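Small things in deep bins: a conversation with Ghislain Wong

October 5, 2020

The workshop of Tavodby is on the first floor, over a shop that repairs shoes. One must go up a narrow stair, and on every step there is something waiting to be carried: a bag of clothes hangers, a roll of brown paper, a carton with the word Cesten written on it by hand. Ghislain Wong goes up in front of me and takes the carton with him. "If you go up with empty hands, you must come down again," he says.

Tavodby receives mixed household goods from families who move or clear a house, and sorts them so that they can be used again. The clothes go to one partner and the books to another. What stays upstairs is what Mr Wong calls the small things. These are the toys, the kitchen tools, the cups, the balls, the parts of games, everything which a person can hold in one hand and which in most houses lives in a drawer or under a sofa. He has sorted small things for 15 years, first for a charity in another town and now here, with Brock Desjardins, who is younger and who makes the lists.

I asked him first why he thinks the small things are difficult.

"Because they have no family," he said. "A plate goes with plates. A shirt goes with shirts. But a measuring scoop, where does it go? It came from a bag of flour or from a box of washing powder, and the bag is gone for a long time. In the house it was useful every day. When it comes to me it is only a white thing with a handle."

He does not sort on shelves and he does not like drawers. He puts the goods in bins, and he has strong opinions about bins. They must be of metal, they must have high walls, and they must be one colour, without pattern. The walls are high so that round things do not escape. The plain colour is for the eyes.

"I tried with plastic baskets in the beginning," he told me. "Red ones, blue ones, very cheerful. But you put a blue cup in a blue basket and you lose ten minutes. Grey is good. Everything can be seen on grey except grey things, and for the grey things you use your fingers."

The other rule is that a bin must never be full. Here he and Mr Desjardins had a long disagreement, and both of them told me the story, separately and with different endings. Mr Desjardins wanted to fill each bin up to the top, to save space on the floor. Mr Wong wanted to put in only a few objects at one time. They tried both ways, one after the other, and Mr Desjardins wrote down the results in a green notebook.

"With the full bin we did not work faster," Mr Desjardins admitted. "You dig. You take the same thing out three times. You find the eggplant, you put it to the side, you find it again." I asked him what eggplant. He explained that toy vegetables are the most common thing they receive, more than cars and more than dolls, and that he has started to dream of them.
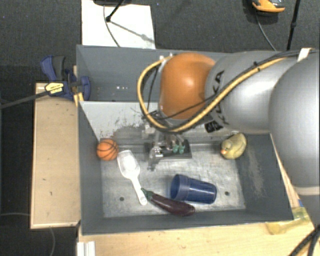 The small bin, with few things in it, has another advantage, according to Mr Wong. One sees the shape of each object and how it is lying. He speaks about this almost like a gardener speaks about plants. A cup on its side wants to roll, and so it should be taken from the middle and not pushed at the rim. A ball always looks for the corner, and in the corner it is hard to take, because there is a wall on two sides of the fingers. A flat thing is the worst. It lies against the floor of the bin and gives you nothing to hold.

"For the flat things my mother had a method," he said. "You press on one end with the thumb and you wait until the other end comes up. It does not always come up. Then you turn the bin over, and you pretend this was the plan."

We sat down for coffee at a wooden table near the window. The tables in the workshop are all of light wood. I wanted to know if they were bought for a purpose, like the bins. Mr Wong laughed at this. They come from a school in Oltoscombe which closed its art room, and under one of them there is still chewing gum, which Mr Desjardins has offered to remove since last winter.

I asked what happens after the bin. From there each thing goes to one of 3 places. The first is for things that a kitchen can use. The second is for toys. The third is called "Nguyen", and I thought at first that this was a colleague. It is the name of a shop across the road which takes the odd objects, the lids without pots and the handles without tools, and sells them by weight to people who repair or build. The shop had the name before the present owners, and they kept it because the sign was expensive.

"There is always a discussion between kitchen and toys," Mr Desjardins said. "A plastic cup, is it for drinking or for playing in the sand? A scoop is the same problem. Ghislain says kitchen. I say toys. We look if there is sand in it."

On the morning before my visit they received a delivery of 200 small things from one single house. The family had asked that nothing should be thrown away. By noon they had placed all but 54 of them, and Mr Desjardins showed me the page where he had written the remaining ones. I read: button, button, half of a whistle, key (big), ball with lines, key (small), unknown. I asked about the unknown. He went to look for it and came back without it, and said that it must have been placed in the meantime.

I wondered if the work does not become boring. Mr Wong took a long time to answer and turned his cup on the table.

"The day is boring sometimes, yes, of course. The things are not boring. Each one was bought by a person who thought, I need this. When I have a small basketball in my hand, I do not know if it was loved or if it was a gift which stayed in its box. But I look at it a little before I put it down. Brock says I look too long."

"He looks much too long," said Mr Desjardins from the other side of the room.

For readers who want to clear their own drawers, I asked for advice which can be followed at home. Mr Wong said that one should take a deep container of one colour and put it on a table, never on the floor, for the back. Then one should bring the contents of the drawer in small portions, and finish one portion before the next is brought. Things for which there is no place should be kept together in one box until the end, and only then one decides. He does not believe in doing the whole house in a weekend. One drawer in an evening is enough, he said, and after it one should eat something.

Mr Desjardins wished to add that batteries must be taken out of toys before they are given away. He asked me to write this in the text, and he asked again at the door. Last month a plush duck sang for two days inside a closed carton, and they opened eleven cartons before they found it.

When I left, Mr Wong came down the stair with me and carried a bag of hangers, which he put on the lowest step, beside the roll of paper.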